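Notes on teleoperating the handset task

The phone task has taken up most of October. On paper it is the shortest one on our list: pick up the receiver of a desk phone, hold it clear, put it back in the cradle. In practice it has the worst discard rate of anything we've recorded, so I'm writing down what changed between the first batch and the current one while I still remember it.

Some background for people who don't follow this blog. We drive the arm by hand with a leader unit, a smaller arm with matching joints that the operator moves while the follower copies. Darcy Tremblay built ours and called it Pudmont. The logging and replay software is Petrenko, which I maintain. Petrenko stores joint angles, gripper opening and the head camera at every step, and a policy is then trained to reproduce the motions. There is no reward signal. Whatever the operator does ends up in the behaviour, including hesitation.

The first batch was 692 episodes. The policy trained on it could reach the receiver and close on it, then stall a few centimetres above the base. I blamed the network for two days. Then Marina Panagiotou plotted gripper height against time for every episode and overlaid them. Nearly all of them had a flat section at the same height, lasting from one to six seconds. That was the operator (mostly me) stopping to check the grip before lifting further. From a single camera view, a step in the pause looks the same as the step before it, so the policy had learned that the right thing to do at that height was nothing.

We tried trimming the pauses automatically. Petrenko has a filter that drops steps where joint velocity is under a threshold. It got rid of the stall and also removed the slow final approach to the cradle, which the task needs. The filter is off again.

What worked was changing how we drive. The current rules:

Decide on the grasp before the recording starts. If the grasp is bad, abort and reset.

Lift in one motion to full height. No checking.

Lower at half the lift speed, mouthpiece end first.

Open the gripper fully on release. A partial opening catches the receiver on the way out and drags it off the cradle.

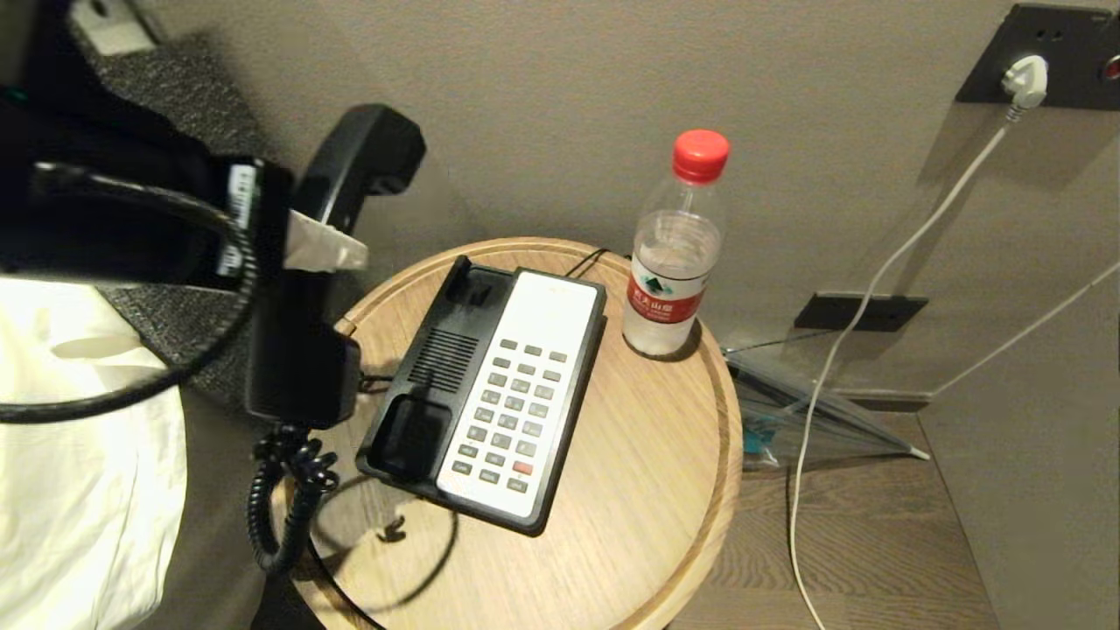
The cord is the part I underestimated. A coiled cord is a spring, and its pull on the receiver depends on how far it is stretched and which way it is hanging. The operator doesn't feel any of that, as Pudmont has no force feedback. You correct by eye, late, and the correction shows up in the data as a small sideways wobble. Darcy wants to add motors to the leader's wrist so that some of the load comes back to the hand. I'm in favour, but it means recalibrating everything, and I'd like the present set finished first.

Placement of the phone matters too. We now rotate the base between episodes through 14 marked orientations. In the first batch it barely moved, and the policy failed whenever the base was turned more than a little.

The target is 3000 episodes with the new rules. We did a long session on Saturday and are just over halfway. Fatigue is measurable: my abort rate doubles after the first hour, so we swap operators before that. Marina's lifts are smoother than mine and her releases are slower. I haven't decided whether to balance the set by operator or leave it as recorded.

Petrenko's replay tool still drops the last few steps of an episode if the stop pedal is pressed during a write. The fix is on my branch and will be merged this week.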